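How to Patch a Nail Hole So It Doesn't Show

I moved out of my apartment in Nimri in September and had a whole gallery wall's worth of holes to deal with first. I wanted my deposit back (who doesn't!), so I got pretty good at this. 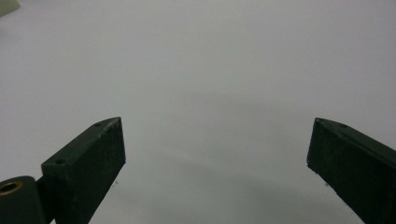
Get your stuff together before you start. You'll want a small tub of lightweight spackle, a flexible putty knife, a fine sanding sponge, a damp rag and a bit of the wall paint. I use the Isberg spackle, the kind that goes on pink and dries white, but any lightweight one will do for nail holes.

First, pull the nail straight out and run your fingertip over the hole. There's usually a little raised ring. Press it flat with the handle of the putty knife, or scrape it off if it's crumbly. I skipped this on my first few and ended up with bumps I could see from the couch.

Now scoop up a tiny bit of spackle, way less than you think, and push it into the hole with the knife held nearly flat. Swipe once down and once across, then leave it alone! Fiddling with it just drags it back out.

Let it dry. The tub says up to 4 hours, and mine were ready sooner, but I went and packed the kitchen anyway. If it sank in the middle, add a second thin coat and wait again.

Sand it lightly in small circles until you can't feel an edge with your eyes closed. Wipe off the dust with the rag and let the wall dry before you paint.

For the paint, dab, don't brush. My neighbor Yiğit Tekin lent me a little foam roller and it matched the wall texture so much better than the brush I'd been using. Feather it out past the patch by an inch or so. It'll look too dark or too light while it's wet, so don't panic and add more.

One more thing: if you don't have leftover paint, cut a chip from behind an outlet cover and take it to the store. The guy at Coltivholm matched mine while I waited, and a sample jar was plenty.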